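The Hand That Lives in a Bedroom

How one small gripper is set up, cleaned and repaired between shifts of folding clothes
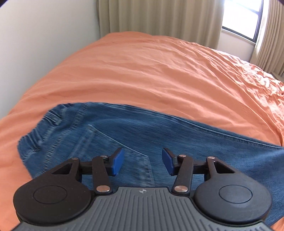

The gripper above a pair of jeans, fingers open. The blue pads are the part that needs the most attention.

Theerawat Yensuk starts his working day with a cotton cloth and a small bottle of alcohol. He sits on a low stool beside the bed, turns the gripper over on his knee and wipes the left pad, then the right pad, then the left one again. He does this before he speaks to me, and I understand soon that I should wait.

"If the pad has oil from my finger, the whole morning is different from yesterday," he says when he is finished. "And then at night I look for a problem in the software, and there is no problem in the software."

Yensuk is a technician at Clotarano, a small company which wants to teach machines to handle laundry. His work is one tool and everything that keeps this tool honest. The company name for it is the Koo. It is a gripper with two fingers which a person carries in the hand, with a camera looking forward over it, and with it people pick up shirts, towels and trousers in ordinary rooms. What the camera sees and how the fingers move is recorded, and later a robot arm with the same fingers must learn from it. So the hand tool and the robot tool have to be twins. When one of them becomes worn, the other one learns the wrong thing.

I came to see the robot. I stayed three days and I spent most of this time looking at pins, screws and a kitchen scale.

From the outside the mechanism looks simple. There is a gray ribbed body in the middle, and on each side a round black arm, and inside the arms two straight bars. The bars and the arms are joined by metal pins, and together they carry the fingers, so that the two pads stay parallel when they come together. Engineers have used this kind of linkage for a very long time. Yensuk likes it because he can see when it is sick.

"A gearbox hides everything from you," he says. "With the bars, you push a little with the thumb and you feel it."

He lets me try. He gives me one Koo which is fresh from the bench and another which comes from the shelf with the red tape. I push on the tip of the finger, as he showed me. In the first one I feel nothing. In the second there is a very small knock, like a door which is not completely closed. This knock is play in the pivot, and in his opinion it is responsible for most of the bad days in the project.

The setting up of a gripper takes him 27 minutes when nothing goes wrong. He knows the number because he once had to write it in a report. First the tool must be fully closed, and the two pads must meet along their whole face. He checks this with a strip of thin paper, pulling it at the top, in the middle and at the bottom. The paper should resist the same everywhere. If it slides out at the bottom but holds at the top, one finger is leaning, and he loosens the pin, moves it by an amount that I cannot see, and tightens again.

Then comes the opening. The fingers go to their widest position and he writes down the value that the sensor gives. He closes and opens again, and the value must come back the same. On the second morning it did not come back. He tried it one more time, put the screwdriver on the bed cover, and went to make tea. I thought he was angry. He explained to me afterwards that the room had been cold in the night, and he wanted to give the tool some time before he judged it. After the tea the value was correct. He wrote both values in the notebook anyway.

The last part is the force, and for this he uses the kitchen scale. It is a cheap one, from a supermarket. He lays it on its side against a block, squeezes it with one finger of the gripper and reads the display. For denim he wants 900 grams. For a thin blouse he wants much less, and he does not like to say one number for it, as every blouse makes its own argument.

Denim is the cloth that he uses for testing after each repair. It is heavy, it has thick seams, and it is rough on the pads. A gathered elastic waist is the hardest place on it, he says, for the folds are short and stiff and they push the fingers apart. A patch pocket is another trap. The edge of the pocket lifts easily, and a careless grip takes only the pocket and leaves the trousers behind on the bed. When a tool can pick up jeans by the side seam, by the pocket and by the waist without slipping, he signs it out.

I ask why the work is done in a bedroom, when the company has a clean laboratory in Primton with good lamps and a proper table. He seems surprised by the question. The sheets in the laboratory are flat, he answers, and the light comes always from the same side. In a real room there is a window, and the sun comes through it onto the bed and makes one corner nearly white. A sheet has wrinkles. A robot which has learned only from the laboratory will see the first real bed of its life and be lost.

The rooms are not kind to the tool, however. Cloth makes lint, and lint goes everywhere. It collects at the joints, and on the matte black surface one can see each small speck. The specks on the outside do no harm and he leaves them until evening. What he is afraid of is the lint inside, near the pins, where it mixes with grease and becomes a kind of felt. He shows me a piece of it on the end of a toothpick. It is gray and shiny, and it was enough to make one finger arrive later than the other.

For this reason he stopped using grease on the small pins. He uses a dry lubricant now, very little, put on with a brush and wiped off again. The older technicians in the company did not agree with him at first — one of them still sends him articles about grease — but the repair book became thinner, and the discussion ended there.

The pads have their own calendar. They are glued on the fingers, and after many hours the blue surface becomes smooth like an old shoe sole. There is no alarm for this. The gripper continues to close and the sensor continues to be content, while the cloth slips a little more each day. Yensuk changes the pads after every 8 days of work, also when they look good. He always changes the two together. I saw him throw away a left pad which seemed perfect to me, because the right one had a small cut.

Removing the old pad is the part he dislikes. He warms the glue, lifts a corner with a plastic blade and pulls slowly. If he pulls fast, some glue stays behind, and the new pad will sit on a small hill. Then the paper strip shows it, and he must start from the beginning. When the new pads are on, he presses the fingers together with a clamp and leaves them until the next morning. He has a second gripper ready for those hours, and he admits that he prefers it less. Its right arm has always been a little stiff.

On my last day a pivot cap became loose during the test. I did not notice anything. He stopped with his hand in the air, listened, opened and closed the fingers again close to his ear, and went to the bench for a driver. It was a half turn, no more. Afterwards he marked the cap with a thin line of paint across the edge, so that he can see if it moves again, and he repeated the complete setup from the paper strip to the scale.

The next version of the tool is already on drawings. It is called Plonby, and it should have closed joints, where the lint cannot enter. I ask Yensuk if he is looking forward to it. He thinks for a while. He would like the closed joints, yes. But he has asked the designers for 2 small holes near the pivots — wide enough for a toothpick — and he is still waiting for their reply.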